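Rules we keep for simulated robot work

09/06/2022

I have been meaning to write down the rules I follow when I set up and run robot tasks in simulation. They started as a text file on my desktop and grew every time I lost an afternoon to something silly. A few readers asked for them after my last post on grasp planning, so I have cleaned them up a little.

Some background first. Most of my work is tabletop handling. A robot arm with a gripper, a table, a few objects, and a room drawn around them. The project is called Trurkeo and the simulator setup we use is an in-house one named Vedholm. None of what follows depends on either.

Units and frames

Everything is in meters, kilograms and radians. No exceptions for parts that came from somebody else's model in millimeters. Convert the file, save it, and throw the old one out. I once kept both copies of a bracket and spent two days on a collision that was really a bracket the size of a bus.

Every frame gets a name that says what it is attached to. "tool" is a bad name. "gripper_palm" is a good one. The wrist view gets its own frame and its own name, and the offset from the palm is written in one file only. If two files hold the same number, one of them will be wrong by July.

Scene checks before a run

Before I start a batch I load the scene, let it sit with the arm still, and look at it. Things that are placed a hair inside each other will jump apart as soon as physics starts. Things placed a hair above the table will drop and roll. I let it settle, then save the settled poses and use those.

I also check that every object has a collision shape and not only a visual one. They are separate, and a model can look perfect and have nothing there to touch. Bowls are the usual trouble. If the collision shape is one closed hull, the bowl is a solid lump as far as the gripper is concerned, and nothing will ever go inside it.

Seeds

Write the seed down. Write it in the log, in the first line, every time. In our last big batch there were 492 runs, and 37 of them were flagged for review. All but 3 could be replayed exactly. Those 3 were started by hand from a terminal with no seed given, and I was the one who started them. I still don't know what went on in them and I have stopped trying to find out.

Limits

Set the speed and force limits in simulation to the same values you would allow on real hardware. It is tempting to leave them open, because a fast arm finishes sooner and nothing gets hurt. Then the policy learns to use the speed, and you have to start over when you put the limits back. We did this on an older project, Etier, and the rework took longer than the project had.

The same goes for the stop. There should be one stop command, it should work from any state, and it should be tested in simulation at the start of every week. I know a simulated arm can't break anybody's hand. The habit carries over to the lab, and so does the code.

Looking at what the robot sees

Numbers are fine but somebody has to look at the pictures too. My rule is 9 views per batch, picked by script so I can't choose the nice ones. I look at each one full size and I don't rotate it to make it easier on my neck. A wrist view tilts with the wrist, and the network gets it tilted, so I want to see it that way too.

What I look for is plain. Is the gripper visible where it should be? Are the shadows sane? Low shadow resolution gives you stair-step edges on the table, and I note it when I see it so that we know it was in the training data. Do see-through plastics let the background show? Are any objects somewhere they have no business being? If I can't tell from a view where something is, I open the scene and read its pose. I don't guess from the picture.

Naming and keeping

Runs are named by task, date and seed, in that order. No "final", no "final2", no names of pets. Failed runs are kept as long as good ones. Storage is cheap and I have gone back to the failures far more often.

Any change to the scene gets a new version number, including changes that are only for looks. A new poster on the wall is a new version. So is a new wall color. I had an argument about this with the people on the Wan side, who thought it was too much bookkeeping. They use the same rule now.

The next thing on my list is a rule for handing scenes over between groups. I have a draft of it, but it needs another month of use before I post it.

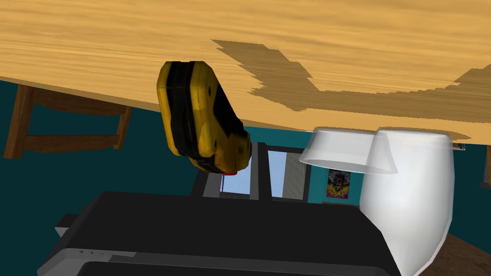
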